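Treloar Hand-Held Gripper, Build Guide
Section 4: Cable routing, table layout and first check

Complete Section 3 (jaw assembly and wide-angle camera mount) before starting. The steps below assume a shared workshop, where the table may have to be cleared by evening.

4.1 Routing the cable

1. Disconnect power at the Jarkano supply.
2. Feed the thin cable through the grip from the camera side. Leave 200 mm free at the jaw end.
3. Run the cable along the forearm to the shoulder and secure it to the harness band.
4. Raise the arm fully, then lower it. The cable must not pull at the connector at any point.

CAUTION: Do not tie the cable to the trigger linkage. A tied cable shortens the jaw stroke and will wear through its jacket.
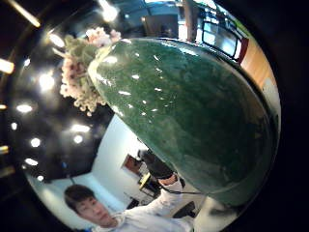
Cable slack has to be judged with the arm in its working position. Measurements taken with the gripper lying on the table come out too short. With the arm extended up and across the body, the thin dark line at the hand should look as it does on the operator in the white hooded sweatshirt, who is reaching toward the large green object. If the line goes tight when the wrist turns, add slack at the shoulder and repeat step 4.

NOTE: Ceiling lights produce small highlights on glossy surfaces. Lock the exposure before recording. Automatic exposure will shift each time the gripper turns upward.

4.2 Marking the table

1. Clear the part of the table nearest the operator.
2. Fix short strips of white tape near the rim to mark the start positions. Press the ends down firmly.
3. Place one test object inside the reach of the jaws. A tall bottle is suitable.
4. Keep loose cables and the handheld display to one side, outside the path of the arm.
5. Start Plallel on the host and wait for the ready tone.

Do not move the tape between sessions. Plalleck stores the start positions by session name and does not detect a shifted mark — the error appears later as a constant offset in the replay.

4.3 First check

1. Open the jaws and hold the gripper still over the first mark.
2. Start a recording of 400 samples.
3. Close the jaws on the object, lift it slightly, set it down and return to the mark.
4. Read the closed-jaw value in the log. On the reference build it is 1,917. A difference of some 2 percent is acceptable.

If the value drifts from one recording to the next, tighten the encoder collar and repeat from step 1.
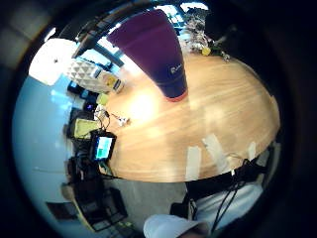 Benedikt Rothe adds that on his own build the drift came from the encoder magnet. The collar was tight, but the magnet had been glued in slightly off center, and the closed-jaw value changed with every restart. He recommends checking the magnet with the jaws removed before touching the collar.

The magnet seat is covered in Section 3.6. If the magnet is reset, discard the stored calibration in Plalleck and run 4.3 again with the same object.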